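Casside Wardrobe System: Set-up Guide
Section 2. Preparing the hanging rail

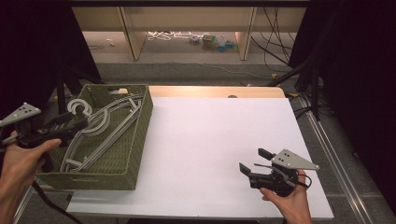 Hangers in a woven basket.

1. Fit the rail to both end brackets and tighten the screws by hand.
2. Check the rail with a spirit level, then tighten the screws fully.
3. Leave a gap of 60 mm between the rail and the shelf above.
4. Load the rail from the centre outwards.

Note: Plastic and wire hangers may be used. Padded hangers need a wider gap; see Section 4.

CAUTION: Do not fit the rail to plasterboard without the wall fixings supplied. Do not allow children to hang from the rail.

Replacement brackets may be ordered from Astow, quoting part 99.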